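Nulell Bench Kit: Set-Up Guide
Section 4. Memory module routine

This section covers teaching the two-finger gripper to fit memory modules in a desktop tower. Finish Section 3 (arm mounting and wrist camera) first. The Irkgate controller must show READY before you start.

Caution: Unplug the tower from the wall. Wear a grounding strap connected to bare metal on the case.

4.1 Preparing the tower

1. Remove the side panel and lay the tower flat with the board facing up.
2. Tie back any cable that crosses the memory slots.
3. Take out any modules already fitted and store them in antistatic bags.
4. Open the latches at the ends of each slot.

Note: A graphics card may stay in place if the fingers can reach the full length of each slot without touching it. If they can't, remove the card.

4.2 Teaching the slot positions

1. Set arm speed to Slow on the pendant.
2. Press Jog and bring the gripper in over the board, fingers open.
3. Stop when both finger pads show in the wrist view along with the slots you are teaching.
4. Line up the pads with the first slot and press Teach.
5. Repeat for the second slot.
6. Press Save and give the position file a name. Use one file per case model.

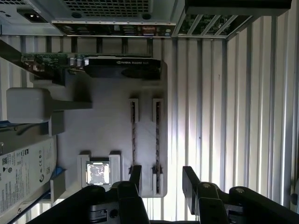

Amr Helmy, commenting on the online copy of this guide: step 6 could be clearer. I saved one file for two case models with the same board, and the second one was off by enough that the module sat on top of the latch. The standoffs were a different height. I'd add that the board model doesn't matter here, only the case and board together.

The wording of step 6 will change in the October revision. Until then, save a separate file for every combination of case and board.

4.3 First insertion

1. Place a module in the Somboon tray with its notch facing the arrow.
2. Set the force limit to 900 on the pendant. The value is in grams.
3. Press Run Once. Keep one hand near the stop button.
4. When the arm has backed away, check that the latches at the slot are closed.
5. If a latch is open, press Retract, remove the module by hand and teach that slot again.

Caution: Do not raise the force limit to make a module fit. A module that stops partway is either turned the wrong way or out of line with the slot.

4.4 If the arm stops early

E2 on the pendant means the force limit was reached. Check the notch direction, then the taught position.

E4 means the wrist camera lost the slot. Strong light on bare metal can cause this. Move the lamp and press Resume.

For any other code, see the Istden service list at the back of this guide.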